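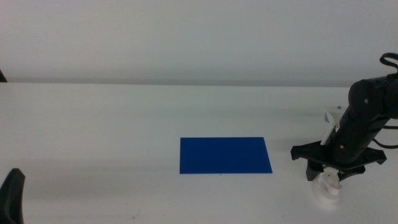
Gripper trials FAQ

Turkstead bench group. Last edited October 2018. Same questions keep coming in so they're all on one page now. Skim it before you email.

Which grippers are in the comparison?

Three-finger (black fingers, on the arm now), the two-finger parallel one from Primeo, and the Kan suction cup. The Codon soft gripper is out until the replacement fingers arrive. Don't ask when, we don't know.

Why small white parts on a white table?

Worst case for the cameras. If a controller can find a white cap on a white top it'll find pretty much anything we care about. We ran colored parts in July and everything scored well, so the numbers told us nothing.

What's the blue sheet for?

Drop target. Part goes from the bare table onto the blue. Any part of it touching blue counts as placed, hanging over the edge counts too. Rolled off afterward does not count.

Does the sheet have to be perfectly square to the table?

No. Flat, yes. Square, no. We let it wander a bit on purpose. If you're scripting fixed coordinates your run will look bad, and it should.

How many picks per gripper?

139 for the short set. 1,000 for the long set, but only if the short set looks sane. Long set takes most of a day with the parallel gripper and longer with three fingers becuase it closes slower.

Why 139? Weird number.

Somebody stopped the first run there and we kept it so the others would match. No better reason than that.

Can I use both arms?

For the pick test, no. One arm picks, the other stays parked at its own side. Park it low and well clear of the sheet. Handover tests are a separate sheet, ask Ruth Treloar for it.

Three fingers for a bottle cap sized thing, isn't that overkill?

Maybe. It centers round parts nicely, which the parallel one doesn't. It's lousy on anything thin and flat. Suction is the other way around: great on flat, hopeless on ridges and steps. That's sort of the whole point of the comparison.

How close do the fingertips get to the table?

Set your floor at 3 mm. Lower than that and the tips scrape, and the controller reads it as a grasp. We lost an afternoon to false grasps before catching that one.

Which camera should I judge from?

The fixed one. It sees both the part and the sheet for the whole move. The wrist camera is better for the last bit of the approach but loses the sheet completely, so no scoring from it. Log both if you can, disk is cheap.

The arm throws a shadow and my detector picks up the shadow. Help?

Known. Soft shadow under the gripper, moves with it. Options: raise the threshold, subtract a background taken with the arm in place, or turn on the second lamp. Lamp is easiest. Note it in the log if you do, lamp runs and no-lamp runs go in separate columns.

Do specks on the table matter?

A bit. Small dark ones get flagged as parts by the Primeo controller on default settings. Wipe down before a run. If one won't come off, mask it and write down where it is.

Which controller is winning?

Not saying yet. On the short set the Kan one was quicker to a first grasp and the Primeo one dropped less. Two short sets isn't enough to call it.

What counts as a drop?

Part leaves the fingers before it's over blue. Slipping inside the grip is not a drop, write "slip" and carry on. Three slips in a row, stop and check the finger pads.

How do I route the cables?

Loop over the top joint with slack, rest goes out to the side. Too tight and the wrist stalls at full rotation, too loose and it drags into the camera view. Move the arm through its whole range by hand (power OFF) before you start.

How long does a gripper swap take?

Around 8 minutes if the screws are where they should be. Please put the screws back in the tray. Recalibrate after every swap, even if you're putting the same gripper back on. People skip this and then thier first twenty picks land short.

Can I test my own part?

Yes, if it fits in the gripper and isn't sharp, wet or somebody's lunch. Send a drawing or just drop one off with your name on the bag. We'll run the short set on the three-finger and tell you if it's worth trying the others.

Can I get the raw logs?

Yes, both sets, once they're finished. Half-done runs stay with us. Column names changed after July, so older scripts need editing before they'll read the new files.

Something's broken, who do I tell?

Hit the stop first. Then Ruth Treloar, or leave a note on the clipboard with the gripper, the controller and the pick number. "It stopped working" with no pick number goes to the bottom of the pile.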